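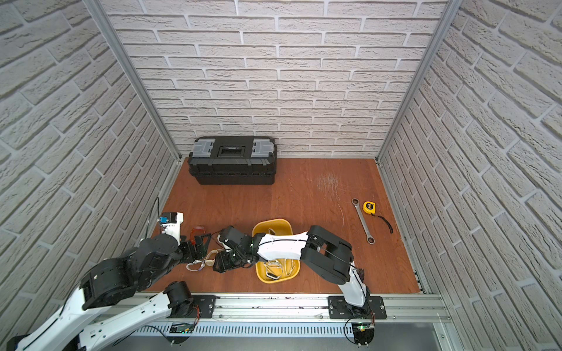

Picking up a tape measure is easy for you, because your hand does a hundred little jobs without being asked. A robot has to be taught each one, and the hand it gets makes a big difference. Robot hands are called grippers, and at our workshop in Istgate we spend whole days finding out which ones are good at what. Both of our arms wear a black gripper, the left one with two fingers, and they share one table with all sorts of things to grab — a long silver wrench, a yellow bin with cables in it, and a yellow tape measure with a strap.

Try it yourself! Pinch a pencil with just your thumb and one finger. Pretty easy, right? Now try to pick up a shoelace and lay it down in a neat circle. Soft, bendy things change shape when you touch them, and that makes them tricky for a gripper too.

We are comparing two kinds of fingers. The Luren fingers are stiff, and the Trummer fingers bend a little (a bit like the end of an eraser). Each kind gets 200 tries at the same job, and we write down every drop, even the silly ones.

Cameras get tested as well. A camera near the wrist rides along with the gripper, so it gets a close look at whatever the fingers are reaching for. The trouble is that it can miss what's going on at the other side of the table, and then a second camera farther away is a big help.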